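Two-armed kitchen robot takes shape in Pollomton workshop

Members of the shared workshop on Fovham Street in Pollomton say their two-armed robot will be helping in a home kitchen by July. Going by Thursday's open evening, that looks optimistic.

The project, called Pandey, puts a gripper with orange rubbery fingertips on each of 2 arms. The group has been practicing with steel mixing bowls, a small red cube and whatever packaged food is on the table. The aim is simple enough: pick up a bowl in each hand and pass something from one to the other without dropping it.

The group claims 1000 practice runs so far but would not say how many ended well. It keeps a log, and visitors were told it would be shared "when it's ready." Shiny bowls are a known headache for cameras, and a patterned tablecloth can't make things easier – though the builders insist a real kitchen will be messier still.

Money is another open question. The workshop has 21 paying members, and parts for the arms came out of the same pot that was meant to fix the table saw. A similar build over in Idstead was shelved after 2 winters, with the arms sold for parts.

A second open evening is planned before the summer. Bowls will be provided.
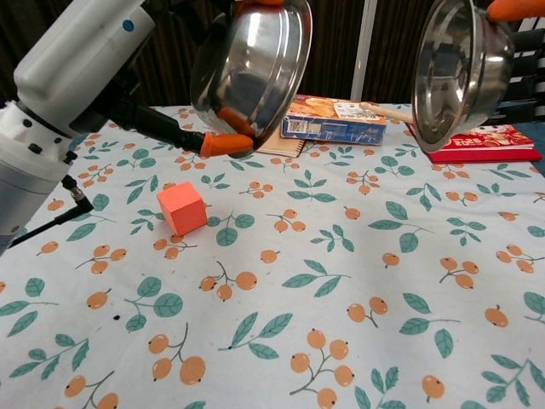
Reader Idstead Tinkerer writes that the log should be public now, failures included, and that members waiting on the table saw deserve a date for that too.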